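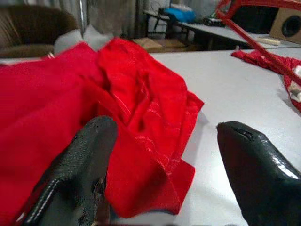

Print
E-mail

4.2 Late payment and the first-time exporter

Small firms that sell abroad for the first time tend to worry about the wrong things. In our survey of 2883 exporters, the risk most often named in advance was customs delay. The one most often named afterward was the customer. Goods left on time, cleared without incident and were received by a buyer who then became very hard to reach by phone.

Open account terms of 90 days were the most common arrangement in the sample, and few sellers could say who had proposed them. Several believed the buyer had. The buyers, where we could ask, remembered it the other way round. Whatever their origin, the terms were treated as a polite opening position, and payment drifted well into the following quarter.

Figure 3 plots days to payment against the size of the first order. The slope is gentle up to orders of 1000 units and then turns sharply upward, as though a larger invoice took longer to read. Firms in the Karell district, which ship mostly to repeat customers, sit below the line throughout. Firms in Valtano sit above it, and told us in interviews that they had always found their buyers charming.

Figure 3. Days to payment by size of first order, Karell and Valtano samples.

Credit insurance ought to matter here, and it does, though with a wrinkle. Drellis, a broker that shared its anonymized claims with us, reports that over half of new policyholders bought cover after their first bad debt – a sound purchase, if poorly timed. Insured firms also chased late invoices sooner, probably due to the notice periods in the policy. Left to themselves, exporters wait until they are annoyed.

We repeated the interviews in May with the Kermani subsample, where letters of credit are still usual. Payment there was prompt. Complaints about bank fees were loud and detailed, and took up most of the recordings. Section 4.3 sets those fees against the losses reported by open account sellers of similar size.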